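Home | Wall Panels | Paint | Samples | Care & Fitting | Contact

Talpur Weathered Plank Wall Panels
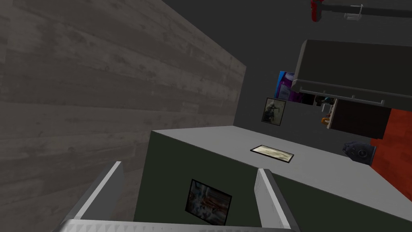
Gray wood-plank wall meeting a plain dark charcoal wall, computer rendering.

If you love the look of an old barn wall but don't have an old barn, Talpur is for you! It's the panel we get asked about more than any other, and it's the one I put up in my own hallway before we had even settled on a price. The grays have real depth to them, the knots fall where they like, and it makes a very ordinary wall worth looking at.

Each panel is solid spruce, brushed hard so the soft grain drops away and the darker streaks stand up, then stained by hand in our Valtent workshop. We mix every batch of stain ourselves (there are over 40 test boards nailed up by the back door, and we still argue about three of them). Color shifts a little between batches, so please order everything for one room at the same time.

Planks can run level, upright or on the diagonal. Diagonal takes more cutting and you'll want extra material for the offcuts, but it looks terrific on a short wall. For the wall next to it, we'd go flat and dark. Aris matte paint in Charcoal is our favorite partner, and it lets the grain do the talking.

Size and weight
Panel length: 2,170 mm
Panel width: 500 mm
Box of four covers a little over four square meters
Finish: water-based stain, matte
Indoor use only

Fitting
Leave the boxes open in the room for two days. Screw or glue to a flat, dry wall, or use the Temau batten kit if your plaster is wavy like mine. Edges are cut square, so you can stop the planks partway along a wall and leave a clean vertical line with no trim at all. Drill before you hang anything heavy. Small frames are fine on a regular picture nail.

Care
Dust with a soft brush, going with the grain. A barely damp cloth is okay for marks. Skip the polish and the oil, both leave shiny patches that are hard to get out.

We stained 700 panels for the October run and most are spoken for, with the next run in spring. Samples are cut from current stock, so what you hold is what you'll get.

Nathalie Van den Broek
Wall panels and finishes

Contact us | © Valtent Interiors | Back to top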